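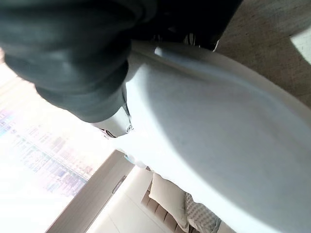
Neltalex Soft Goods

A set of pictures and notes about household soft things: cushions, pillows, folded blankets, throws, towels, duvets, and the floors and furniture they end up on. Maintained by Rajkumari Chaudhary. Last revised in August.

Contents

The set has 2000 pictures in 276 sessions. A session is one room and one batch of items, from the first item touched to the last one put away. Sessions are uneven. Some have two or three pictures and a few run very long, mostly the ones with big bedding.

Each picture has one row in items.csv and each session has one row in sessions.csv. Free-text notes are in the notes folder, one plain text file per session. Not every session has a note. If the file is missing, there was nothing to say.

Folder layout

pictures/ — the pictures, grouped by session
notes/ — session notes
items.csv — one row per picture
sessions.csv — one row per session
changes.txt — what changed between versions

Columns in items.csv

item_type: cushion, pillow, blanket, throw, towel, duvet, mat, other_soft, unsure
color: the main color, in one word. Pale items are white, cream or light_gray. When a white item is in shade it is still white.
surface: smooth, fuzzy, ribbed, quilted, looped, unsure
state: flat, folded, rolled, stacked, bunched, unsure
resting_on: floor, carpet, bed, sofa, chair, shelf, other, unsure
contact: yes, no, unsure
view: whole, part, close

Columns in sessions.csv

room: bedroom, living room, hallway, laundry area, other
task: fold, stack, move, smooth, put away
floor: carpet, woven, wood, tile, unsure
light: day, lamp, mixed

On "unsure"

Please don't read unsure as a missing value. It means a person looked and couldn't tell. This comes up most with close views of white items, where a thick folded blanket and a large cushion can look the same: a broad pale surface, a rounded rim, a soft band of shading across the middle. If there was no seam, zipper, corner or fold line to go on, the label is unsure, even when the picture before it in the session makes the answer fairly plain. Labels are made one picture at a time. If you want labels that carry over through a session you will have to build them yourself, and the session notes should help.

The same rule goes for floors. Beige and taupe floor coverings seen at the edge of a close view were the second most common source of disagreement. Carpet and woven matting are hard to separate when only a corner shows. Version 2 moved many of these from carpet to unsure.

How items were labeled

Two people labeled each picture separately and a third settled the differences. The written rules were short at first and grew as we went along. The ones that caused the most argument:

A cushion without its cover is still a cushion.
A blanket folded thick enough to sit on is still a blanket.
A towel used as a mat is a towel.
Piping, straps and patterned edges do not change the color label. Put them in the notes.
Fuzzy means you can see the nap or a fine speckle on the surface. Don't label it from what the item would probably feel like.
Pressing on an item counts as contact. If you can't tell pressing from gripping, contact is still yes.

Rooms and items

The rooms are ordinary lived-in rooms and were not cleared first. The majority of items came from the Drarton and Tuncer households. Drarton has more bedding and more carpet. Tuncer has more towels and nearly all of the tile. A smaller group, called Panel in the session names, was done in one furnished room with the same sofa throughout, so don't use Panel for anything that depends on variety of furniture.

Known problems

White and cream are over-represented. We own a lot of white bedding and so, apparently, does everyone we asked.

Close views often show one edge of an item and nothing else. They are useful for surface and much less so for item_type. Filter on view if this matters to you.

Lamp light turns light gray toward cream. The color label was not corrected for this.

The state column is weak for duvets. Bunched and folded overlap, and the two labelers differed on these more than on anything else.

Three Tuncer session notes have the laundry area down as the hallway. The sessions.csv row is right and the note is wrong — we left the notes as written.

Splits

There is no fixed split. Split by session, never by picture, or near-identical views of the same cushion will land on both sides. For a harder test, hold out all of Tuncer.

Uses

The set was put together for work on folding and tidying soft household items, and for telling fabric surfaces apart at close range. It is too narrow for general room recognition. It has no information on fiber content, size or weight.

Corrections

Send the session name, the picture number, the column and what you think it should say. Corrections go to Rajkumari Chaudhary and are listed in changes.txt with the next version.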